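Werell Confirms Second Update for Chambi 2 Phones

Werell has confirmed that the second major software update for the Chambi 2 will begin reaching phones on 17th May. The company published the schedule on its support pages, along with a short list of changes and a note for owners who took part in the test program that opened in February.

The update addresses two matters that have drawn the most complaints since the phone went on sale. The first is standby drain, which Werell attributes to a background location service that remained active after apps were closed. The second is a fault in the camera app that caused it to shut down when switching between photo and video modes. Both fixes were included in the test version and are now considered final.
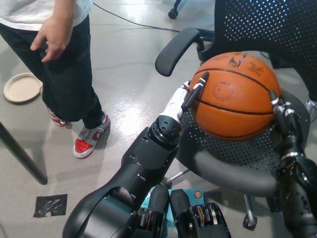

Owners will also receive a revised battery menu. It shows use by app over the previous 30 days and allows charging to be capped at a level chosen by the user. The Chambi 2 carries a 3000 mAh battery, smaller than those found in many competing mid-range models, and reviewers have regularly named battery life as its weakest point. Werell has not given an estimate of how much additional time the update will provide.

The release will be carried out in stages. Phones bought directly from Werell will be offered the update first, followed by those sold through the carrier Estbridge. Estbridge stated that it is completing its own network checks and will notify customers by text message when the software is available on their line. Phones on the test version do not need to be reset before installing the final release.

Werell advises users to back up their data and to connect to Wi-Fi before starting the download. The phone should be charged to at least half before installation.

The company did not say whether the older Chambi will receive the same changes. That model uses a Zavden processor, and support for it depends in part on drivers supplied by the chip maker. Zavden declined to comment on its plans for the chip. Werell said that security patches for the older phone will continue on their present schedule.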